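Chapter 3
Interior Linings and Movement Joints

Plasterboard, fibre cement and compressed sheet linings all change dimension in service. The amount is small, but it is cumulative across a long wall, and a lining fixed without allowance for it will crack at the weakest line. This chapter deals with joint selection, joint spacing and the treatment of junctions between linings and fixed joinery. Substrate preparation was covered in Chapter 2 and is assumed here.

Movement arises from three sources: moisture uptake in the sheet, thermal change, and deflection of the supporting frame. In timber-framed dwellings the third usually governs. Green hardwood studs may shrink across the grain for several months after enclosure, and linings fixed in November to a frame closed in that winter should be treated as fixed to unseasoned timber unless moisture readings show otherwise.

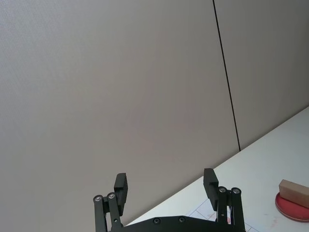
3.1 Expressed and Flush Joints

A joint between flat panels may be expressed, leaving a narrow line visible, or flushed with tape and compound. An expressed joint conceals nothing and tolerates small differential movement. A flushed joint gives a continuous surface — at the cost of transferring strain to the compound.

Byun and Gazi surveyed 155 lined rooms in the Ternholm housing estate. Of these, 67 showed cracking at one or more flushed joints, and roughly 16 per cent of the cracked joints had been repaired previously. Rathnayake attributes the repeat failures to rigid filler applied over untreated edges. Zepeda disputes this, and notes that the Wiltari wing of the same estate used an identical filler over a stiffer frame without comparable damage.

The term "control joint" is reserved in this book for a joint which passes through both lining and framing. A break in the lining alone is a "relief joint". The distinction matters when reading older specifications, where the two are used interchangeably.

© Olteanu Technical Press. Permissions and corrections: contact the editorial office. Back to top

This site uses cookies to remember your reading position. Accept | Manage settings

Related chapters
Substrate Preparation
Cornices, Skirtings and Shadow Lines
Case Study: The Grudamdale Library Refit (D. Zhuravel)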